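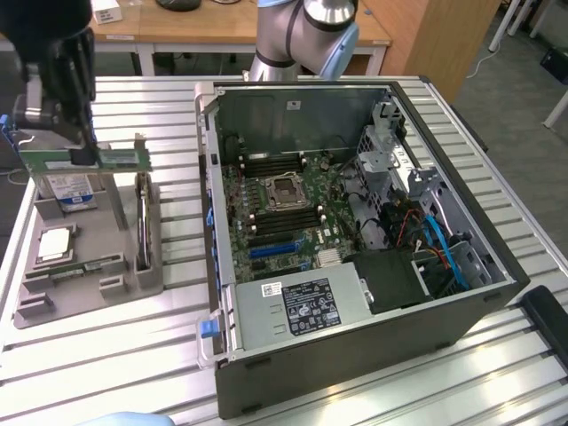 Notes: Aroha Ellery
Posted 2023-12-13

Week 12. Minority parties and coalition math

Recap from last time: proportional systems let small parties in, thresholds keep most of them out. Today, what happens once they're in.

Main case is Makori. One chamber, 300 seats, so 151 to govern. Went over this fast, check the reading packet for the full table. Biggest party came out of the September vote short by 29. Two small parties could close that gap, either one alone. Both knew it.

What they asked for:
Party A (rural, religious base) wanted the education ministry and a delay on the marriage bill.
Party B (urban, mostly under 35) wanted the marriage bill passed and conscription cut to a year.

Can't give both. Leadership talked to A first, B found out from a newspaper. Signed with A.

Key term: pivotal party. Size matters less than whether your seats turn a loss into a win. Write this one down, it comes back in the last essay.

Question from the floor, why not a minority government? Possible, and Gasov has run that way for years. But Gasov's budget rules are diferent, the old budget rolls over if the vote fails. In Makori a failed budget means new elections.

Second case, shorter. Lundach, the district race decided by 400 votes. Recount took out 1638 ballots over the signature rule, mostly from the two migrant neighborhoods. Court upheld it. Was the rule neutral? On paper yes. Read the dissent, pages at the back of the packet, and think about who signs in a second alphabet.

Didnt get to Jelance. Read it anyway.

For next class: one page, pick Party A or Party B, write the demand letter you would have sent the night after the vote. Keep it to things a prime minister could sign. Bring it on paper pls.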